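電子レンジを使わない料理人が、電子レンジの本を書いた理由

イフォー・ヴォイル氏は、待ち合わせの喫茶店に15分遅れて現れ、席に着くなりトーストの焼き加減に文句をつけた。肩書は翻訳家で、本人いわく「料理については、食べる側の専門家」である。その人が今年、温め直しについての随筆集『昨日の皿』を出した。版元はガロメル書房。初版2,357部という妙な数字について尋ねると、「紙がそこで尽きたそうです。私の人気が尽きたのではないと、編集者は言っています」と真顔で答えた。

きっかけは引っ越しだったという。長年住んだ家を出て、トゥンディルーラという名の古い集合住宅に移ったところ、台所にガス台がなかった。

「契約書には『調理設備あり』と書いてあった。レンジが一台ありました。嘘ではない。大家というのは、嘘をつかずに人をだますことにかけては詩人より上です」

それまで電子レンジを軽蔑していた、と氏は認める。軽蔑は4日でやんだ。五日目の朝には、冷えた粥を温めながら鼻歌を歌っていたらしい。
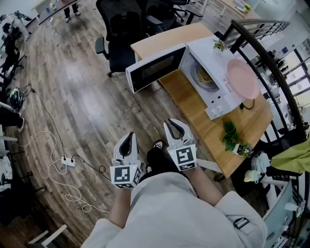
つまみは二つで足りる

ヴォイル氏の持論は、機械の進歩はつまみの数が減ったあたりで止めておくべきだった、というものだ。本の第二章はまるごとこの話に費やされている。

「出力と時間。人生で自分が決められることも、だいたいその二つでしょう。ところが店に行くと、茶碗蒸し専用のボタンがある。茶碗蒸しを一度も作らずに死ぬ人間のことを、誰も考えていない」

では氏自身はどう温めるのか。弱めの出力で、長めに、途中で一度かき混ぜる。読者がいちばん感心したのはここだったそうだが、説明書の三ページ目に書いてある、と本人は少し不満げである。

友人のウィジェシンハ氏からは、残り物のカレーは鍋で温めるべきだという長い手紙が届いた。便箋で七枚あった。「読み終えるころには、うちのカレーは冷めていました」
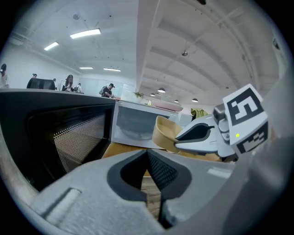
残り物の格

話題が冷蔵庫の中身に移ると、ヴォイル氏の声は急に厳かになった。残り物には格があるという。最上位は煮物で、二日目に主役になる。次が汁物。最下位は揚げ物で、「あれは栄光の記憶だけで生きている」。フライドポテトにいたっては、残した人間の良心の問題だそうだ。

70歳を過ぎてから、料理を多めに作る癖がついた。一人分を作るのが面倒で三人分を作り、三日かけて食べる。三日目にはいくらか恨めしい。

「妻がいたころは逆でした。二人分のはずが、夜中に鍋を見ると空になっている。どちらが食べたかという議論は、決着がついていません。私が食べたんですが」

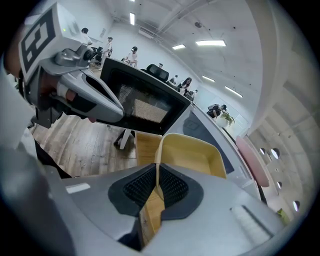 木の床と、淡い色の袖

次の本について聞くと、氏はしばらく砂糖壺を眺めていた。題は『アティテント』に決めたが、意味はまだないという。8月までに原稿を渡す約束で、書けているのは献辞だけ。宛先は大家である。

「皮肉と受け取られないように、丁寧に書きました。三回書き直して、三回とも皮肉になりました」

帰り際、ヴォイル氏は半分残ったトーストを紙ナプキンに包んだ。温め直せるのかと尋ねると、パンは無理だと言う。硬くなるばかりで、どうにもならない。それでも包みは上着のポケットに収まり、勘定はこちらに残された。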